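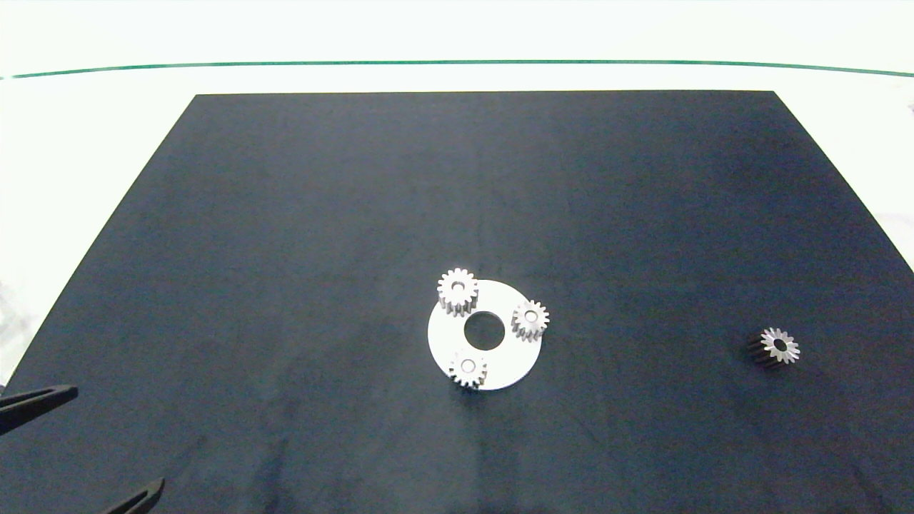
What is a robot open day?

It's a day when the people who build robots unlock the door, tidy up the cables, and let everyone else come in and stare. You get to see a robot doing its job and ask the people who work with it anything you like. There is usually a sticker at the end.

Home Robots Space Bodies Bugs Make It Grown-ups

The open day in this story was in December at Veltton, a robot workshop on the edge of Flinham. According to the sign at the front desk, 562 people came. Plenty of them were hoping for a robot that could dance, or shoot lasers, or at least do the dishes.

What they got was Byun, and Byun moves gears.

If that sounds a little dull, try it yourself. Put on your thickest winter gloves, shut one eye, and set a coin down exactly where somebody else tells you to. Then do it again, all afternoon, without once saying "this is boring." Byun is very good at that last part.

First, what's a gear?

A gear is a wheel with teeth. The teeth don't bite. They fit into the gaps on the gear next door, so when one gear turns, the other has to turn too, whether it feels like it or not. There are gears in bikes, in wind-up toys, and in lots of machines that hum.

Byun works on a dark cloth mat spread over a white table. On the mat is a flat white plate with a big round hole in the middle, a bit like a doughnut that got ironed. Small silver gears go on the plate, around the hole. One gear in the middle with others circling it is called a planetary gear set. The middle one is the "sun" and the ones around it are the "planets." Engineers do have an imagination. They just keep it for naming things.

So how does a robot pick up something that small? With two fingers. You have eight and a couple of thumbs, so you're already ahead. Byun's fingers are dark and pointy, and along the inside of each one runs a strip of black foam. Metal is slippery stuff, and foam squishes a little when it's pressed, which gives the fingers a better grip. Goalkeepers like padded gloves for much the same reason, although they're paid more.

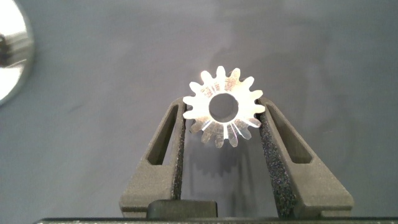
How does it know where the gear is?

A robot doesn't just look at a table and think, "Aha, a gear." It has cameras, and a camera gives it a picture made of tiny colored dots. The robot's computer has to work out which dots are gear, which dots are plate, and which dots are just tablecloth. Shiny metal makes this harder. Light bounces off it, and part of the gear can look pure white. A wrinkle in the cloth can be confusing too.

One camera can look at the whole table from higher up. That's good for the big picture: where's the plate, and has a gear wandered off? Another can ride along near the fingers, where it gets a close view of whatever is between them. You do something like this when you thread a needle. You find the needle from across the room, then you hold it right up to your nose.

Byun had 2,674 practice tries before the open day. Some went well. In some, the gear rolled away and had to be rescued from under a radiator. The Veltton team kept notes on the bad tries as well as the good ones, and they wouldn't let us leave until we'd heard about the radiator twice.

An arm like Byun's bends at its joints,

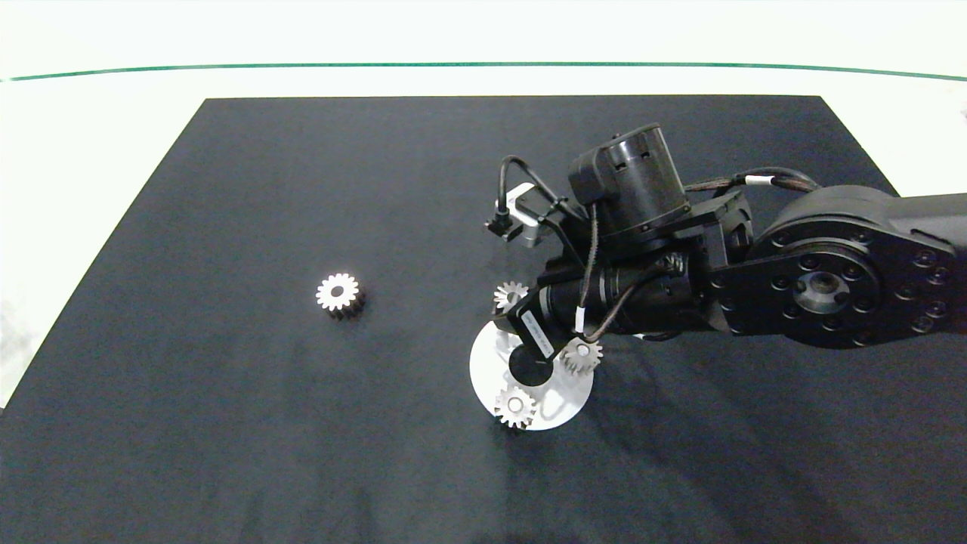
the same way yours bends at the shoulder, elbow, and wrist. Each joint has a motor to turn it. The motors need power and they need instructions, and that's what most of the cables on a robot arm are for. When you reach for a cookie, your brain works all the joints at once and doesn't mention it. A robot's computer has to do the math for every single one, and it doesn't even get the cookie.

The slow part is the end. Getting the fingers over the plate is quick enough. Lowering a gear the last little bit and letting go without nudging the others takes patience. A class of 16 kids from Firnville stood watching this in total silence, and their teacher asked if she could borrow the robot.
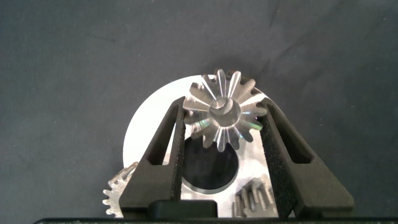
By Hye-jin Hong
Reporter, robots and other machinery
17 January 2025

I saved up the questions kids asked most, and the answers the team gave.

Does Byun get tired?
No, but its motors can get warm, so it takes breaks. It doesn't have snacks in them.

What happens if it drops a gear?
A person picks it up and Byun tries again. Nobody gets yelled at.

Is it smarter than me?
It's better than you at moving gears on a mat. Ask it to find your other shoe and it will be no help at all.

Could I work here?
The youngest person to ask was five and the most serious was 11. Both were told to come back after high school, and to practice taking things apart until then. (Ask first. Don't start with the toaster, and never open anything that's plugged in.)

If there's an open day near you, go early, before the line gets long, and stand where you can see the fingers. Bring a question. "How does it know when to let go?" is a good one – I asked it, and the answer lasted until they turned off the lights.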